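Jirnico Hand-Held Gripper: Set-up Guide
Section 6. Recording garment demonstrations for the Gromen policy

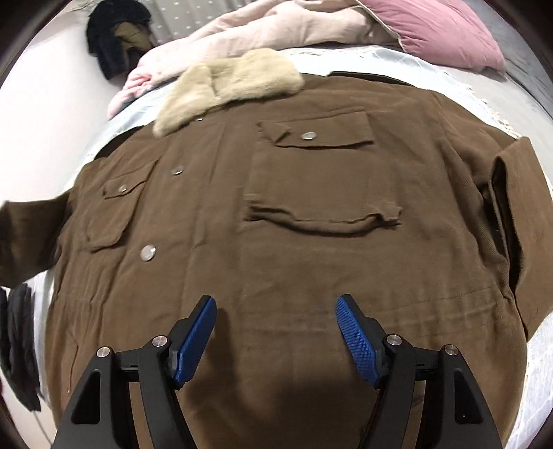
6.1 Before you record

In our study, the policy learns only from the wrist view. It does not receive joint angles from the operator. The start position of the fingers is therefore important for the result, and we ask every operator to follow the same procedure.

1. Spread the garment on the bed with the front side up. The top of the garment must point away from you. Small wrinkles are allowed.
2. Leave the bedding and other clothes in their usual place. Policies trained on cleared beds did worse in our tests on cluttered ones.
3. Hold the gripper over the lower body of the garment, with both blue pads in view and an open gap between them.
4. Check the light. A shadow of the gripper on the fabric is acceptable, but the pads must stay clearly visible.

Note: Snap buttons and pocket flaps are useful landmarks for the tracking step. Do not cover them with your free hand.

6.2 Recording one episode

1. Start the recorder and hold still for 2 seconds.
2. Lower the gripper slowly until the pads touch the fabric, then close the fingers.
3. Make one fold only. If the fabric slips out, open the fingers and try again in the same episode — failed grasps are kept and receive their own label.
4. Release the fabric, go back to the start height, and stop the recorder.

Caution: Do not close the pads on a metal snap. It can damage the grip texture, and the width reading will be wrong.

Caution: Keep loose fringe and lace away from the pivot screws.

6.3 How many episodes to collect

For the Madness split we used nearly 1,000 episodes over 9 garment types. Below this amount the policy still learned to reach, but it often closed too early on thick cloth. If you add a new garment type, record it on at least 2 different beds before you start training.

Note: Garments with a collar of another material should be entered as "mixed" in the episode sheet. See Section 7 for the label list.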